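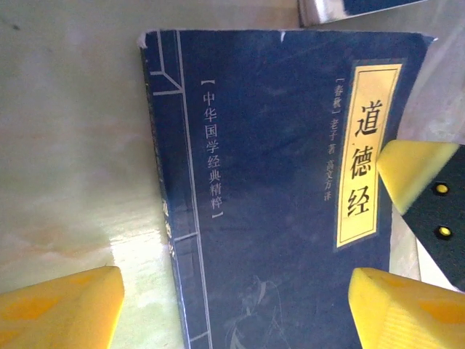 The Dao De Jing between the yellow pads, seen by the wrist camera

I've had the Lunach two-finger gripper kit on the bench since July, a pair of them, one on each arm, and I've been putting off writing it up because for the first few months I would have given it a glowing review and left it at that. Then it started dropping books. So this is a longer and grumpier review than the one I had planned!

The good stuff first, because there is plenty. The soft pads are lovely. They grip glossy paperback covers far better than the hard plastic tips I had before, and they don't mark anything (my poor Laozi was scuffed long before it went anywhere near a robot). Fitting took me one evening, including a break to find the right hex key. The Bornlow bracket went straight on with no filing, and the little wrist camera slots in where it should. For £489 the pair I thought that was very decent, and I still half think so.

Now the trouble. My main job for the arms is packing and unpacking a backpack: book in, book out, a tub, a few odds and ends. In early December the right gripper began letting go of things halfway through a lift. It didn't open with a snap, it sort of sighed and relaxed, and down went the book, usually on a corner. The control software was quite happy the whole time. Status fine, grip force fine, no warning at all. I blamed my own settings for two days and then I blamed the cable, and I'd like both of those days back please.

What gave it away was the temperature log, which you have to switch on yourself (page 40 of the manual, in a table, in tiny print). The finger motor was creeping up during long holds, and past a certain point the firmware quietly cuts the current to protect the motor. Fair enough, I don't want a cooked motor either. But it cuts the current and carries on reporting the force you asked for, when what you need to know is the force you've got. That's the bit that made me cross. A paperback landing on the table is neither here nor there. If you're holding a glass jar or anything with an edge over your own hand, it's another matter, and I do reach in there more than I should.

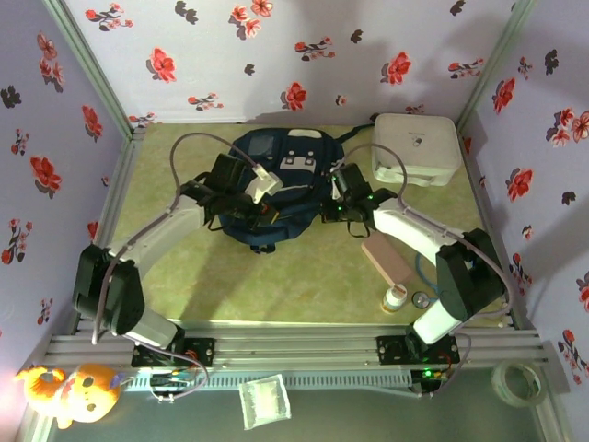
Both arms over the backpack, right gripper on its right side

The backpack turned out to be the worst job for it. The fabric is squashy, so the fingers keep closing and closing to find something firm, and the motor works hard the entire time. With books alone I could manage over 200 lifts before a drop. After a spell of tugging at straps it would be a handful.

I wrote to Lunach and got Giorgia Gatti on support, who was quick and very straight with me. She agreed the reporting was wrong and sent a beta firmware, version 4, which now stops the arm and throws up an error when the current is limited. It works, I tested it by making the thing hold the bag until it gave up, and the arm froze just as it ought to. It does still let go, mind you. There's no brake in the fingers, so stopping the arm doesn't save whatever it's carrying. Remo Fabbri over on the Rostness forum has cut his hold force by a third and put rests into his routine, and I've copied him shamelessly. No drops in nine days so far.

A few smaller moans. The screws have no thread lock on them and two of mine had worked a bit loose when I checked. Spare pads only come as a full set. And the emergency stop lead is too short for any sensible table, so I bought a longer one from Won, and I'd say do the same before you do anything else.

Would I buy it again? Yes for books and boxes, with the new firmware on and the temperature log running. For heavy or breakable things, no, and please keep your fingers out from underneath. Three stars out of five, and I'll bump it up to four if the firmware comes out of beta and goes on every new unit.

Posted Dec 18, 2019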